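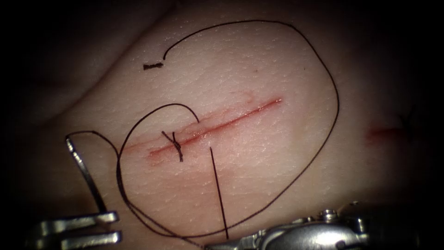
One knot in, and a whole lot of loose thread still to deal with.

February, almost midnight

Okay, I have to write this down before I go to bed because I'm too wound up to sleep anyway. The knot held its shape! One little black knot, sitting right across the cut, tails sticking out like a badly tied shoelace, and I stared at it on the monitor for way too long with my coffee going cold.

So the new method. Up to now we had one policy running the whole stitch from start to finish, and it would get lost somewhere in the wrapping and never find its way back. What I've been doing since I got to Pirnell is chopping the stitch up into 8 small skills (grab, push through, pull, hand over, wrap, that kind of thing) and training each one separately on the 400 demos we recorded at Hekunau. Then a second model sits on top and picks which skill comes next just by looking at the picture. If a wrap slips it's allowed to go back and try again. It sounds so simple when I write it out that I'm a little embarrassed about how many months it took.

Tonight it had to try again twice before the knot. The first slip was on the wrap, when the loop slid off the jaw, and I really thought we were done. It opened up, backed off, went for the thread again. The second was on the pull, and there it was slow, painfully slow, but it got there. I may have said something out loud to the screen.

The thread is still the thing that makes me crazy. Look at that huge loop going all the way up and around the right side! I know it's long, I know we should start with a shorter piece, but the demos were all recorded with long thread and the model gets confused when I shorten it. There's a strand pulled straight down by the right tool while everything else just flops around in curves, and the top model has to work out which bit matters. Most of its bad picks are in moments like that – it sees slack and wants to pull when it should be wrapping.

Also the light. Bright in the middle and almost black in the corners, so if the thread wanders out there I don't trust anything the tracker says. I keep meaning to do something about it. Maybe brightness changes in the training data first, that's cheap and I can leave it running overnight.

The rest of the cut is still open, so I can't go around calling this a result yet. One stitch is one stitch. The Van Leeuwen grant people will want a success rate, and I want one too, with the old policy run under the same conditions so it's a fair fight. The Prendport workshop deadline is coming up fast and my methods section is mostly notes to myself in capital letters.

Tomorrow: save the logs in two places (I learned that one the hard way last fall), label the failed wrap, and start the comparison runs if I can get the rig before lunch. And buy more coffee, we're down to the decaf.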